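Rakden Two-Finger Hand Tool: Pad Care and Station Setup

The Rakden hand tool is a manually held two-finger gripper for teaching pick-and-place work. This page covers preparation of a tabletop sorting station, routine care of the finger pads, and the parts stocked for owners. It applies to all tools supplied through the Luvberg and Ocampo service desks.

Setting up the station

Place the bin against the long side of the work surface, on the operator's right, with its rim close to the height of the surface. Spread the items so that the fingers can open fully over each one. Mix soft goods such as sponges and foam nets with film bags and paper cups - the pads wear differently on each, and a station loaded with one material will give a poor picture of their condition.

Open the jaws to the stop and check that the two pads face each other squarely. Close them slowly on a foam item before the first run of the day.
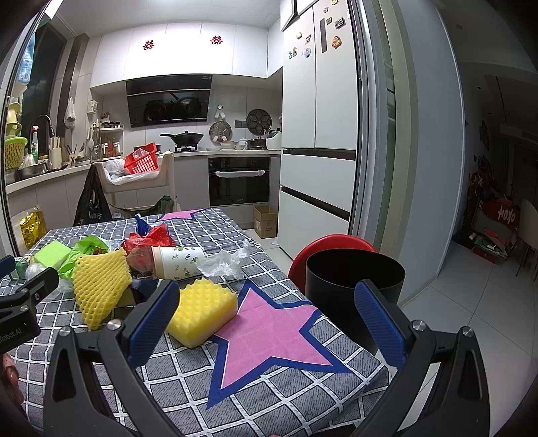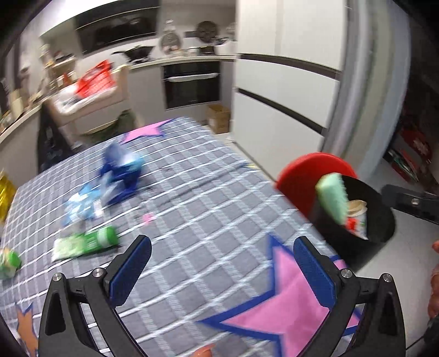
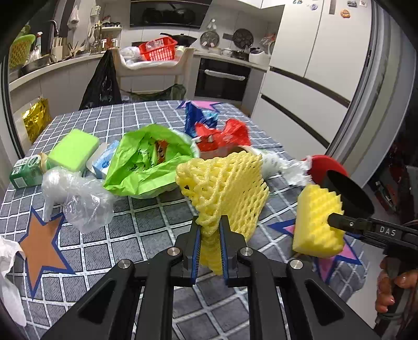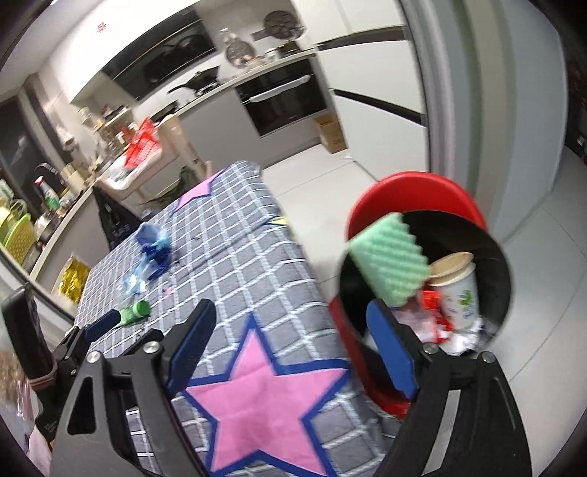 Two-finger grippers with blue pads at a kitchen sorting station.

Pad care

Wipe both pads with a damp lint-free cloth after every session. Do not use solvent. Film packaging leaves a residue that makes the surface slick, and Purgate wipes (part 504) are approved for removing it. Allow the pads to dry with the jaws open.

Inspect the pads for lifting corners and for flattened texture. Pads are replaced in pairs, at 2,000 closures or at the first sign of lifting. Enter the closure count in the service log at each change.

Linkage screws

Check the screws at the finger pivots once a week. Tighten by hand with the supplied driver until the finger moves freely without side play. A finger that drags on closing has usually been overtightened - back the screw off an eighth of a turn and test again.

Parts

Finger pads, pair: 1,981
Pivot screw set: 2,179
Cleaning wipes, Purgate: 504

Technical contact: Radek Havlíček, Service Department. Orders received before 2:00 p.m. are processed the same day.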